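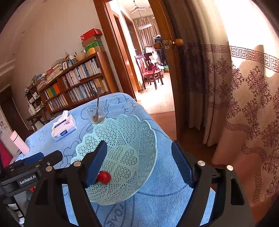

Home Testers Wanted: Flostanex Hand-Held Gripper Kit
Posted Sun 10 March

Fehr is looking for 52 households to try the Flostanex kit before it goes on general sale in October. The kit is a pair of hand-held grippers with a charger, a carry case and an app. You hold one in each hand and use them to pick up and move ordinary things in your own home. The recordings are used to train household robots.

The trial runs for 12 weeks. We want to know how the kit holds up in normal homes with normal clutter, and whether the instructions make sense to people who have not used anything like it before.

What you will do

Testers complete four sessions a week at a time that suits them. Each session lasts 13 minutes and is built around a short task sheet. Most of the early sheets are kitchen and dining table jobs: moving fruit in and out of a basket, putting cutlery away, folding a tea towel. Later sheets cover shelves, drawers and laundry. Use your own belongings. Small soft items such as tomatoes need a light squeeze, and the first two sheets are there to let you practise this.

After each session you upload the recording and fill in a short form. We ask about grip, weight, comfort and anything that slipped or got squashed.

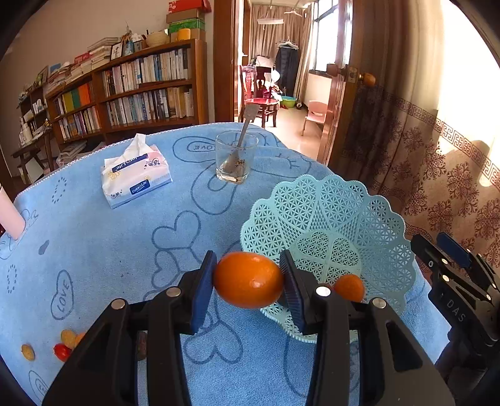 You do not need to tidy up first or buy anything special. A table you can walk round is helpful. Leave the usual things on it if there is room to work, but put away letters, bank cards and anything else with personal details on it. Other people in the home should stay out of the room during a session unless they have signed the household form.

Who can apply

You must be 18 or over and live within reach of our Lenduvgate or Stondgate offices, as you will need to collect and return the kit in person.
You need home broadband and a phone that can run the app.
You should be able to hold a light tool in each hand for the length of a session. Left-handed testers are very welcome.
No technical background is needed.
Employees of Fehr and their families cannot take part.

Payment

You are paid per accepted session, monthly by bank transfer. The rate is set out in the tester agreement, which we send before you commit to anything. A session is accepted if the task sheet has been followed and the upload is complete. Dropping things does not count against you. The kit remains the property of Fehr and there is no deposit.

You may leave the trial at any point and will be paid for the sessions done so far.

How to apply

Fill in the form on the Testers page and choose Lenduvgate or Stondgate as your collection point. Shortlisted applicants will have a phone call with Genowefa Bednarek, who runs the trial. Questions about recordings, storage and deletion should go to Solène Lebrun through the same page.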